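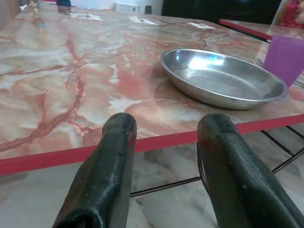 The Durnix has been setting and clearing tables in our lounge since October, and I've been asked to review it by the same people who signed the lease, so make of the score what you like.

17 shares | 2 comments

First, the money. We pay $2745 a month, delivery included, floor mats extra. For that you get two arms, two grippers, a login, and a phone number at Tratau, the dealer, where a patient woman asks if you've tried the login. It doesn't cook. It doesn't wash up either. It picks up dishes and puts them down somewhere else, which used to be a quarter of my day and is now a quarter of my day spent watching.

I'll give it this: it's good with steel. Our bowls and plates are the shallow stainless kind with a rim, and the rim might as well have been designed for it. The fingers close, the bowl goes up, and the whole thing travels at the speed of a bride. Plastic cups took longer. In the first week it squeezed one into an oval and set it down very carefully, like someone returning a car.
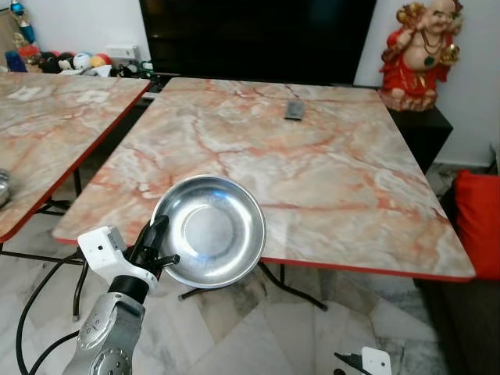

Pollura Residential Services / Meals & Lounge Team

What changed for us is mostly the order of things. Before, whoever was free cleared whatever was nearest, and you could do it while talking. Now lunch has a sequence. Bowls get left within reach. Chairs go back before it starts, and if you leave a stool where the base wants to go, it stops and waits, and so do you. We've all started lining up the cups without being told. Lies Geerts, who has run lunches for longer than the building has had a working elevator, caught herself doing it at her sister's house.

The folding tables stayed. Tratau wanted us to buy their own plain white ones and I said no, partly on price and partly because the residents like the pink marble. It copes with the pattern better than the brochure suggests. Shine is a different matter: on a bright morning I pull the curtains before I switch it on.

Napkins are still ours. So are forks, spills, second helpings, and anybody who wants to tell you about their knee. Management calls this "freeing up staff for interaction." Some days that's true, and I've had a couple of long talks over tea that I wouldn't have had last year. Other days I'm interacting with the reset button.
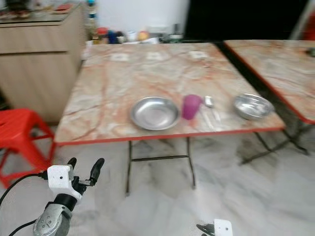

Plate, cup and bowl on the lounge table.

Nobody lost hours over it, and I did ask, twice, in writing. One evening shift moved to breakfast, and that was unpopular. My wrists are better. Lies says her back is too, but she'd like it known she hasn't forgiven the beeping, which can be turned down and not off.

Training was a half day with a Mr. Ó Gríofa from the dealer, who was very clear and drew everything on the back of our menu. Keep that menu. The manual is written for someone who already has the job of the person who wrote it.

Good: gentle with bowls, never calls in sick, easy to wipe down.
Less good: slow, fussy about stools, the beeping, the price.

Would I lease it again? With the beeping fixed, and if somebody else was paying, which somebody is. Three and a half stars.

Related
Tratau service plans: what the middle tier gets you
Stackable steel bowls, reviewed by the people who stack them
The new shift sheet and how to read it
Quiet dish carts for carpeted halls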